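Inicio > Casa y jardín > Reseñas > Riego

Imprimir | Enviar por correo electrónico

Plirgate, el medidor de humedad para macetas: mi opinión después de un invierno entero

30 de marzo de 2023 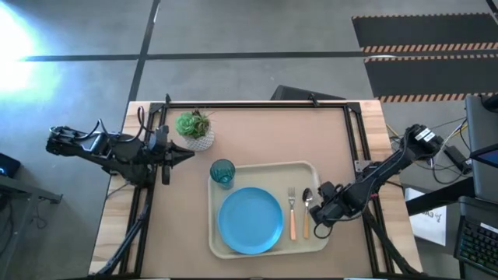
¿Sirve un medidor de humedad para las suculentas?
Sirve, y bastante, siempre que la maceta tenga fondo suficiente para clavar la sonda entera y el sustrato no sea casi todo piedra.

Lo compré en noviembre, después de perder por exceso de agua una echeveria preciosa que tenía desde hacía años (todavía me duele, qué queréis que os diga). Había leído de todo sobre el truco del palillo, el truco del dedo, el truco de levantar la maceta para calcular el peso, y con ninguno me aclaraba. Así que un día entré en la tienda en línea de Drirnulus a por sustrato y salí con el sustrato, dos platos de barro que no necesitaba y el Plirgate.

El aparato es sencillo: una sonda de metal, una esfera con aguja y una escala que va de seco a empapado. No lleva pilas, ni aplicación, ni nada que haya que cargar, y a mí eso ya me ganó de entrada. Se clava, se espera un minuto largo y se lee. La primera semana lo usé como una loca, en todas las macetas, mañana y noche. Luego me fui calmando y ahora lo saco una vez por semana, antes de llenar la regadera.

Con las plantas de hoja grande va de maravilla. El poto del pasillo, que yo creía sediento, estaba húmedo por abajo cada vez que lo miraba, y desde que espero a que la aguja baje del todo echa hojas nuevas sin parar. Con las suculentas hay que tener más paciencia. Si la mezcla lleva mucha grava o mucha perlita, la sonda no hace buen contacto y marca seco aunque hayáis regado ayer. Yo lo clavo en dos sitios distintos y me fío de la lectura más alta – con eso no he vuelto a pasarme.

También tiene sus cosas, claro. La sonda hay que limpiarla después de cada maceta, y las instrucciones lo dicen en una letra tan pequeña que tuve que ir a por las gafas de coser. En macetas de menos de 4 centímetros de fondo no hay manera de usarlo, se cae hacia un lado. Y la esfera se raya con mirarla.

Antes había probado el de Sutanto, más barato, que se me oxidó en una temporada. El Clandance me lo prestaron unos días y es más bonito, con su mango de madera, pero tarda muchísimo en marcar y al final me ponía nerviosa.

¿Lo volvería a comprar? Sí, con los ojos cerrados, sobre todo si sois de las que riegan por cariño, como yo. Si solo tenéis un cactus en la cocina, guardaos el dinero y regadlo menos, que seguro que lo agradece. El mío lo limpio con un trapo seco y lo guardo en el cajón de las semillas, con la punta metida en un corcho.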